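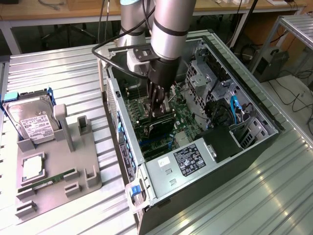
Office beige is the family of pale, yellowish, brownish or grayish colors applied to filing cabinets, telephones, copiers, partition walls and computers during the second half of the twentieth century. It isn't a single color. Makers sold it as putty, almond, oatmeal, sand, parchment, stone and, in at least one catalog, "natural," a name that raises questions. The rule applied mostly to surfaces a visitor might see. A desktop tower with its side panel off can show a green motherboard and blue expansion slots, colors that few purchasing departments of the period would have approved for the outside of anything.

Names and shades

The word "beige" comes from French, where it first described wool left undyed. Office beige has almost always been put there on purpose. Paint makers treat it as a wide territory bordered by cream, tan and pale gray, and the borders have never been settled. The 22 finishes in the Banska steel furniture catalog included 4 that could not be told apart under fluorescent light, although each had its own order code and they could not be combined on one invoice.

Buyers who tried to match a new cabinet to an old one usually failed. The usual remedy was to put the two cabinets on opposite sides of the room. Where the room was too small, a plant was placed between them.

Origins

Early office machines were commonly black, dark green or dark gray, and early office furniture was brown on account of being wood. Steel furniture followed the machines at first, and many offices of the 1940s had the coloring of a submarine. Lighter finishes spread as fluorescent lighting did. Advice to managers held that a dark desk under a bright ceiling tired the eyes, and that a pale one did not. Whether the workers felt less tired is hard to say, as the advice was addressed to managers.

Pale finishes had another quality that the sales literature mentioned less often. They hid dust, which is itself a kind of beige. A black cabinet had to be wiped every few days to look clean, and a putty one could be left until the lease ran out.

Spread to computers

Small computers entered offices that were already beige and were dressed to match. Workplace standards in parts of Europe, notably in Germany, favored light, low-gloss housings for equipment used at a desk, and manufacturers who wanted to sell in several countries found it simpler to make everything pale. Home computers followed, even though few homes were painted to look like an insurance office. By the 1990s "beige box" was a common name for any plain desktop computer, including some that were gray.

The Lirnley company offered its desktop line in a choice of Warm Putty and Cool Putty. A small number were also produced in dark red. These were sold at a discount and are now the only ones anybody collects.

The inside of the case was left out of the scheme. Sheet metal was usually bare, and circuit boards were green for reasons of manufacturing habit. Slots, connectors and plastic latches might be any color at all, sometimes to help the person assembling the machine and sometimes, as far as can be judged, for no reason.
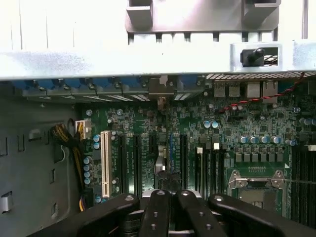 Blue expansion slot covers and bare metal inside an open computer case.

Yellowing

Many plastic housings of the period have changed color with age. The plastic most often used, ABS, can turn yellow or brown with exposure to light and heat, and certain flame retardants added to it are often blamed for making the problem worse. The change is rarely even. A keyboard may keep its original shade on the space bar and go the color of weak tea everywhere else. A monitor that spent years beside a window may be two-toned, with the sunny side darker.

Owners of old machines treat the parts with hydrogen peroxide and ultraviolet light, which can restore a paler color. The yellow sometimes returns. Overdone, the process leaves streaks, and the owner then has a housing in a pattern that was never offered by the factory. There is a lasting disagreement among collectors over whether a yellowed case should be treated at all, and the discussion tends to be longer than the treatment.

Decline

Black and silver housings pushed beige off the shelves in the years around 2000. Translucent plastics in bright colors had a short run in the same period and did much to make beige look old, before looking old themselves. Office furniture was slower to change, mainly because steel cabinets do not break. The municipal records office in Jarnitz replaced its computers 3 times without replacing a single cabinet, and its 67 drawers remain in Oatmeal, apart from one that was repainted in a shade described on the work order as "same."

Revival

Beige has since returned under other names. Paint and furniture makers now sell close relatives of it as linen, mushroom and warm neutral, at higher prices. The James collection of home office furniture includes a two-drawer cabinet in a finish called Quiet Grain, which is Putty.

See also

Almond (appliance color)
Filing cabinet
Fluorescent lighting
Greige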